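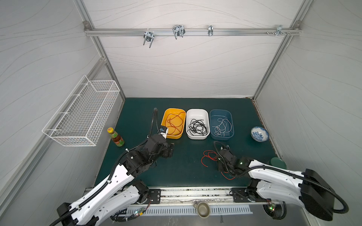 I finally wrote down our house rules for the sorting bench, mostly so Heather Kerr would stop texting me at dinner to ask what they are! They fit on 2 pages and I'm weirdly proud of them.

Rule one is the boring one. Hands stay out while the arms have power, and that goes for me too (I've been told off twice). Rule two is one wire at a time. If the gripper comes up with a bundle, we log it as a miss and go again. 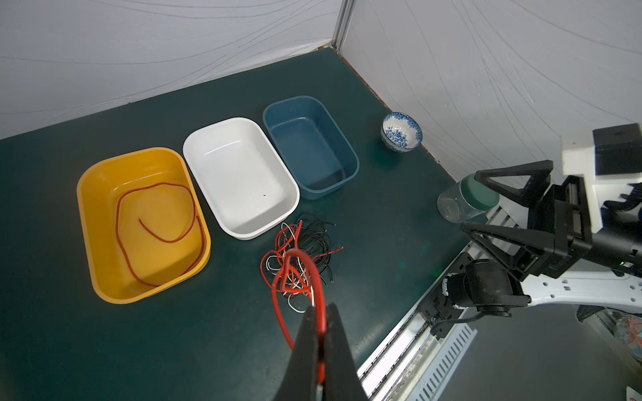
Logging is where we've been sloppy. I went back through 1,563 runs in January and some just said "fine", which helps no one. So now every entry says what got picked and which bin it was meant for. A red wire in the yellow-orange bin gets its own line, and so does a red one still pinched in the fingers over the pile – it doesn't count as sorted until it's let go. Illia Derkach wanted a code for each color. I said plain words, please.

We'll try the new sheet for the next 500 runs and then argue about it again. If you have rules for your own bench, send them over – I'd love to steal a few.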